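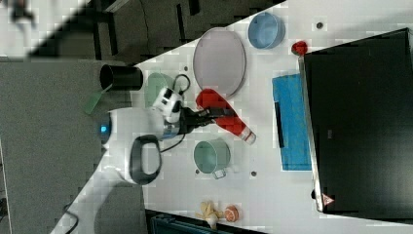
Figure 3. The Winico arm on the table-clearing task, holding the red bottle just above the white tabletop. Also on the table are the oval plate, the light blue bowl, the green mug, the blue cloth and the toy fruit.

4. Living with the kit

4.1 What we bought and how we set it up

I'll start with the buying, as that's the bit most people write to us about. We wanted a kit that a small lab could order, unpack and have picking things up within an afternoon, and the Wondum tabletop bundle was the one that promised exactly that. You get the Winico arm, a two-finger gripper, the control software and a year of Drenanier, the paid service that stores your demonstrations and trains a policy on them overnight. We paid full price for all of it and the makers haven't seen this paper.

The arm was moving within 60 minutes of opening the box, which I was very pleased with (our last one took the best part of a week!). Calibration is a matter of guiding the gripper to a handful of known points and pressing a button at each. The printed guide skips a step here. You have to save the tool offset before you leave the page, or the software quietly goes back to the factory value and every grasp lands slightly short. We lost a morning to that, and I'd love to see it fixed in the next edition.

4.2 The task

Table-clearing sounds dull and I picked it for that very reason. The instruction is always of the form "pick up the red bottle" or "put the mug in the bowl", and the policy has to find the thing among a mess of other things and get hold of it without knocking its neighbours. Figure 3 shows the arm part-way through the bottle instruction. We kept the clutter on purpose. A lot of product demos put one cube in the middle of a bare table, and you learn very little from watching a cube go up and down.

Each layout was shuffled by hand between runs. Some objects were stood up, some were laid down, and the flat things, plates and cloths, went wherever there was room. We gave the policy 15 demonstrations per object, as that's the number the Drenanier sign-up page recommends for "everyday items", and then ran 10 trials per object with layouts it hadn't been trained on. A trial counted as a success if the right object was lifted clear and put down where we'd asked.

4.3 How the gripper got on

Bottles were the easy win. They're long, they're narrow enough for the fingers, and it hardly matters where along the body you close on them. The policy seemed to work that out quickly and I stopped worrying about them after the first day.

Mugs were harder work, and the handle was nearly always to blame. With the handle pointing away from the arm the gripper went for the rim and did fine. With it pointing sideways, the policy would sometimes dither between rim and handle, hovering for up to 6 seconds before it made up its mind — painful to sit through, though it did usually get there in the end. The plate was the real headache. A flat plate on a flat table gives the fingers nothing to get under, and the stock fingertips are too thick to slide beneath the edge. Wondum sells a thinner pair as an extra. We didn't test them, so I can't tell you if they're worth having.

The cloth surprised me. I'd expected a lot of near misses, but pinching a fold from above worked often enough that we used it as our warm-up run each morning.

4.4 The service side

I have mixed feelings about Drenanier. When it works it's lovely: you upload in the evening, go home, and there's a fresh policy waiting when you get in. The progress page is clear and the failure replays are properly useful. On the other hand there's no way to train locally, so a flaky connection stops everything, and in February we had two nights of uploads that stalled and had to be sent again. Support were friendly and answered quickly, but the answer was to try again later.

The price also goes up once you pass the starter allowance of storage, and camera footage eats through that faster than you'd think. We brought ours down by trimming the idle stretches at the start of each demonstration. Szűcs, the add-on that does this trimming for you, is free for teaching labs and took us no time to set up, so I'd put it in from the start. The comparison with our older in-house arm, using the same objects and the same instructions, follows in Section 5.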